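양팔 로봇 원격조작 시연을 이용한 탁상 정리 작업 학습
캡스톤디자인 결과보고서 / 지도: Octavian Mihăilă / 제출일: 2021년 4월 29일 목요일 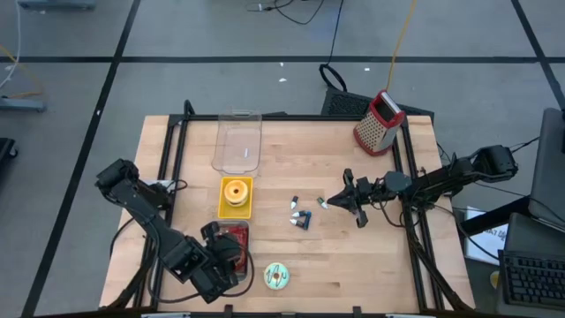

그림 1. 알루미늄 프로파일 프레임에 장착한 두 로봇팔과 작업대. 왼팔 그리퍼는 회색 용기 위에, 오른팔 그리퍼는 마커 모양 소품 옆에 있다.

1. 과제 개요

본 과제의 목표는 사람이 원격으로 조작한 동작을 기록하고, 그 기록만으로 양팔 로봇이 탁상 위 물건을 용기에 나누어 담도록 학습시키는 것이다. 물체별로 파지 위치와 경로를 직접 프로그래밍하는 방식은 물건 배치가 바뀔 때마다 수정이 필요하다. 우리 조는 작년 선배 조의 결과물(고정 좌표 방식)을 먼저 돌려 보았고, 물건이 손가락 한 마디 정도만 옮겨져도 집지 못하는 것을 확인한 뒤 시연 학습으로 방향을 정했다.

과제 이름은 Skorkley로 하였다. 이하 본문에서 Skorkley는 하드웨어와 수집 프로그램을 합친 전체 시스템을 가리킨다.

2. 시스템 구성

2.1 하드웨어
작업대는 밝은색 목재 상판이고 둘레를 검은 알루미늄 프로파일이 감싼다. 팔 두 대는 각각 프레임의 좌우에 고정하였다. 두 팔 모두 끝에 그리퍼가 달려 있다. 조작자는 별도 책상에 앉아 같은 관절 구조의 소형 조작팔을 양손에 하나씩 잡고 움직이며, 작업팔은 조작팔의 관절각을 그대로 따라간다.

처음에는 조작팔 대신 작업팔을 손으로 직접 잡고 움직이는 방식(직접 교시)도 시험하였다. 한 팔만 쓸 때는 더 빨랐으나, 두 팔을 동시에 가르치려면 사람이 작업대 쪽으로 몸을 숙여야 했고 카메라 영상에 손이 계속 들어왔다. 학습용 영상으로 쓰기 어렵다고 판단하여 2주차부터는 원격조작만 사용하였다.

2.2 소프트웨어
수집 프로그램 Cultum은 관절각, 그리퍼 개폐값, 영상을 같은 시각 기준으로 저장한다. 시연 시작과 종료는 발판 스위치로 입력한다. 실패한 시연은 조작자가 바로 표시하고, 삭제하지 않고 별도 폴더에 남겼다.

3. 작업 정의와 물체

사용한 물체는 도넛 모형, 마커 모양 소품, 빨간 강판 등이고, 담는 곳으로는 투명 플라스틱 용기, 회색 용기, 노란 트레이를 두었다. 크기와 단단함이 서로 다른 것을 섞어 그리퍼를 닫는 정도가 달라지도록 하였다. 물체의 시작 위치는 매 시연마다 조작자가 아닌 조원이 바꾸어 놓았다.

작업은 세 종류로 나누었다.
작업 A: 도넛 모형을 노란 트레이에 올리기
작업 B: 마커 소품을 투명 용기에 담기
작업 C: 강판을 한 팔로 잡고 다른 팔로 옮겨 쥐기

투명 용기는 나무 무늬가 그대로 비쳐 영상에서 테두리를 찾기 어렵다. 불투명 용기로 바꾸자는 의견도 있었으나 난이도를 낮추지 않기로 하고 그대로 두었다.

4. 데이터 수집

목표는 시연 330회였다. 4월 중 장비 점검으로 쉰 날이 있어 목표를 채우지 못할 것으로 예상했으나, 마지막 주에 저녁 시간을 추가로 예약하여 330회를 모두 마쳤다. 이 중 300회를 학습에 사용하고 나머지는 실패 표시가 있거나 영상이 끊긴 기록이어서 제외하였다.

조작자에 따라 시연의 성격이 달랐다. 빠르게 움직이는 조원의 기록은 물체 앞에서 멈추는 구간이 짧고, 접근 방향도 매번 달랐다. 중간 점검 때 지도교수님께서 이 점을 지적하셔서 이후에는 다음과 같이 통일하였다.
- 그리퍼를 물체 위에서 벌린 상태로 잠깐 멈춘 뒤 내린다.
- 쓰지 않는 팔은 작업대 바깥쪽으로 빼 둔다.
- 놓칠 경우 한 번은 다시 집고, 두 번째도 놓치면 실패로 표시한다.

다시 집는 동작을 남긴 것은 평가에서 도움이 되었다. 초기 모델은 물체를 놓쳐도 빈 그리퍼를 용기까지 옮겼는데, 재시도 구간을 포함해 학습한 모델은 되돌아가는 경우가 나타났다.

5. 결과

평가는 작업 A와 B를 섞어 진행하였고, 전체 300회 시도 중 191회 성공하였다. 작업 A의 실패는 대부분 도넛 가장자리를 얕게 잡아 들어 올리는 도중 떨어뜨린 경우였다. 작업 B에서는 소품 두 개가 서로 겹쳐 있을 때 한꺼번에 집으려다 실패하는 일이 많았다. 수집할 때 겹친 배치를 거의 넣지 않은 것이 원인으로 보인다.

작업 C는 시연은 모았으나 정량 평가를 하지 못했다. 강판의 손잡이 방향에 따라 두 팔이 서로 가까워져 보호 정지가 자주 걸렸고, 정지 기준을 조정할 시간이 부족했다.

6. 문제점 및 보완 계획

오른팔 아래로 늘어지는 케이블은 팔을 몸쪽으로 접을 때 걸릴 수 있어 케이블 홀더를 추가해야 한다. 조작팔에는 힘 피드백이 없어 조작자가 물체를 쥔 정도를 눈으로만 판단하였다. 다음 학기에는 그리퍼 모터 전류를 Cultum 화면에 표시하고, 겹친 배치의 시연을 따로 수집할 예정이다. 작업 C는 두 팔 사이 최소 거리를 다시 정한 뒤 평가한다.

수집 기록과 설정 파일은 연구실 공용 저장소의 Skorkley 폴더에 올려 두었다.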